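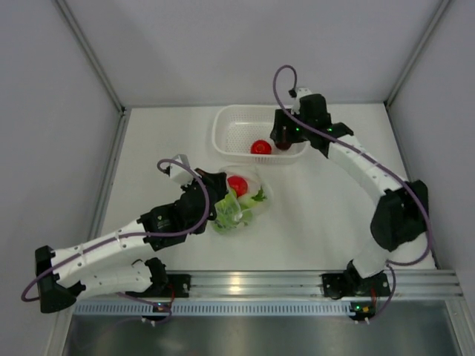 *A tomato in a white perforated basket, with two robot arms at the table.*

# The recap is costing the second season its first hour

Serialized science fiction on streaming has a structural problem with time, and the problem gets worse with each renewal. A season ends. Two years pass. The next season opens on the assumption that the viewer still holds the full state of the plot in memory, and when testing shows that viewers do not, the fix is applied inside the episodes themselves, as dialogue.

*Pramura* is the clearest recent case. The first season was a compact piece of work: a mining settlement under ice, a water supply controlled by one company, and a murder that only made sense once the viewer understood the plumbing. It set its rules early and kept to them. By the finale there were five open plot lines, all of which could be stated in a sentence.

The second season spends most of its first two episodes restating them. Characters who lived through the flood in the lower galleries describe the flood to each other. The settlement's chief engineer explains the pressure doors to a deputy who operated those doors on screen in the previous season. Neither actor can do much with this material. The lines are addressed to the audience, and the camera setups, mostly flat two-shots across a desk, show that the director knew it.

I went through the opening pair with a transcript and marked every line whose only function was to repeat something already shown. The total came to 3,335 words. At the speed this cast talks, that is a large part of an episode, and it was paid for with scenes that would otherwise have moved the story.

The usual defense is that the audience is distracted and needs help. I accept the premise. People watch on phones, they watch while cooking, and they have seen a lot of other television during the gap. The question is where the help should go. A recap reel before the titles costs very little and can be skipped. A line of dialogue can't be skipped without risk, so every viewer sits through it, including the ones who watched the first season again the night before.

*Dresau* handled the same problem better with fewer resources. Its second season picks up on a transport that none of the regular characters has boarded before. The geography has to be learned from nothing, by them and by us, and the old plot comes back only when it has some effect on the new one. The debt that drove the first season is not mentioned until episode 3, when a dock officer reads it off a screen and refuses a landing permit. One line, with a consequence attached. A viewer who had forgotten the debt now knows it exists and what it does, and a viewer who remembered it gets a plot turn.

That method has a cost. It demands that the writers decide which parts of the earlier season still matter, and drop the others. *Dresau* lost a whole subplot about the navigator's forged license this way, and some of its fans are still annoyed. I was fond of that subplot too. I don't think the season had room for it.

Production order also plays a part. Fetiteck, the company behind *Pramura*, appears to shoot its premieres last, after the later episodes have been cut and tested. That arrangement makes the first hour a place to store repairs. Any confusion found in episode six gets patched with a speech in episode one, since those pages are still open. From a scheduling point of view the practice is sensible. On screen it produces an opening hour full of answers to questions that have not come up yet.

There is a counterexample I have to deal with, which is *Þorgeirsson*. It is dense with restated information and it is very good. But the repetition there is built into the setting: a long-haul crew is woken in shifts, each shift is briefed by the last, and the briefings start to disagree. The viewer has to compare versions. Take away the disagreement and those scenes would be as slow as anything in *Pramura*.

My proposal is modest. Put the recap in front of the titles, make it longer if needed, and make it honest about what the new season will use. Keep the premiere script closed once it has been shot. If a plot point from the first season can't return with an effect on someone, leave it out.

*Pramura* recovers from its fourth episode on, and the sequence in the drained reservoir is as good as anything in the first season. I suspect a fair number of viewers had stopped before they reached it.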